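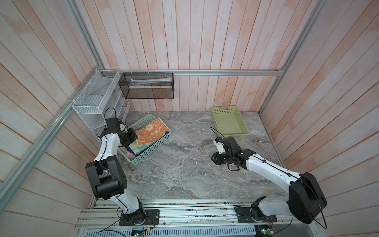 A bench cell with two small arms doesn't need a rulebook, it needs people who pay attention, Lucimara Vasconcelos wrote under my April column on towel handling. She has a point about rulebooks. The one Zirnik hands to new staff runs to 31 pages, and most of it was written for machines that could throw a car door across a room. A person who has to read all of that before putting a towel in a basket will skim it, and the parts that matter get skimmed too.

I still think she is wrong about the rest. Attention is a fine thing at nine in the morning. By late afternoon, after the same towel has gone in and out of the same basket for hours, people start reaching in while the arms have power. They leave a screw in the groove of a rail. They move a basket a little and don't write it down. A rule is there for that part of the day.

So I would keep the rules and cut them to one page. At Curkwood the page is taped beside the stop button, and it covers who may enable the arms, where hands go during a reset, what gets cleared off the platform before power comes on, and how a run is labeled. I would add cables to it. Any wire that crosses a joint should be tied down and checked at the start of a shift. A loop of slack is needed for the wrist to turn, but somebody should have decided how much.

Cloth gets less care than it should in most of the written practice I have read. The usual guides assume a part with a known shape. A towel doesn't have one. It has hems, bands, a care label sticking out near a corner, and each of these can change what a gripper takes hold of. 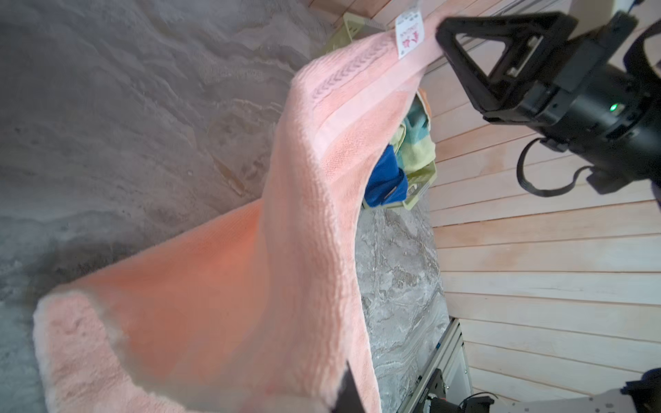
Should the care labels be cut off before testing?
Leave them on, and record that they are there. People at home don't cut them off, and a cell that has only handled trimmed towels hasn't been tested on the job it is meant for.

The same goes for worn items. Bustos used to throw out any piece with a loose thread or a mark on it, so that every run looked alike. I understand the wish for clean comparisons, but a good standard would ask for both kinds and would ask that they be logged apart. It would also say something about thick pile. A shaggy rug bunches up between the fingers, and a grip that looks good from one camera may be holding only the tufts. My rule would be that a grip counts when the piece has been lifted and held, and that someone has checked it from a second view.
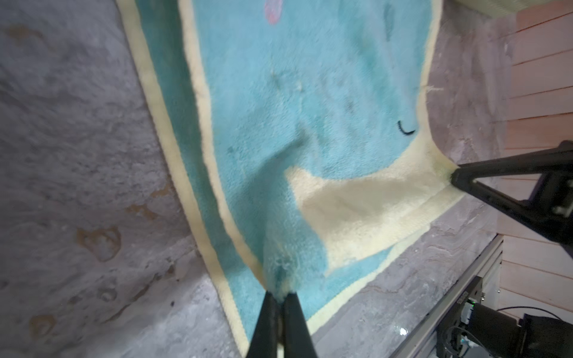 Two grippers on a turquoise rug with a cream border.

Two arms on one piece of fabric also need a rule for letting go. If one arm stops on a fault while the other keeps pulling, the fabric takes the load first and then the gripper does. Jurkico's practice is to stop both arms whenever either one stops, then open the grippers by hand command, one at a time, with the operator standing back. It costs a little time on every fault. I think it should be the normal way to do it everywhere, and I would put it near the top of the page.

Then there is the question of what success means. I have seen a run reported at 80 percent with no note on what was being counted. A towel in the basket and a towel hanging half over the rim are different results, and a reader can't tell which one went into the number.

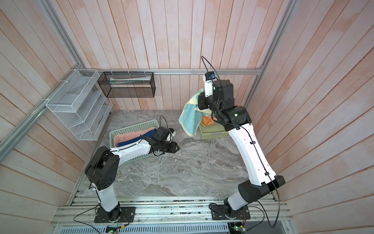
The fix is dull. Write down before the run what counts as done, keep the layout of the baskets with the results, and don't change either one partway through. If something has to change, start a new run and give it a new label. Lucimara and I would probably agree on that much. She would trust a careful crew to do it without being told, and I would rather have it in writing, next to the stop button, where the person on the late shift can read it.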